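Norðdahl Community Arts Centre
Minutes, programme meeting, 7 October 2019

Present: S. Stougaard (chair), O. Hauksdóttir (minutes).

1. Calligraphy course. Enrolment stands at 10. Practice paper to be reordered from Griltitz in packs of 200 sheets. 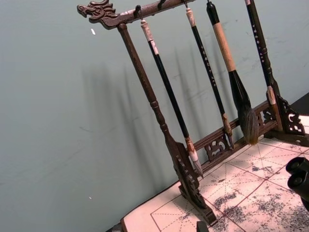
2. Kiln room. Udent quoted for the new exhaust fan; colour of ducting to match existing. Carried.

3. Hall hire. Rate unchanged until March. Deposit for the Gastora booking received.

Closed 8.59 pm.

12 shares | 2 comments

Marg: Is the kiln booked out?
Theo: Until March, I think.

Contact us | Back to top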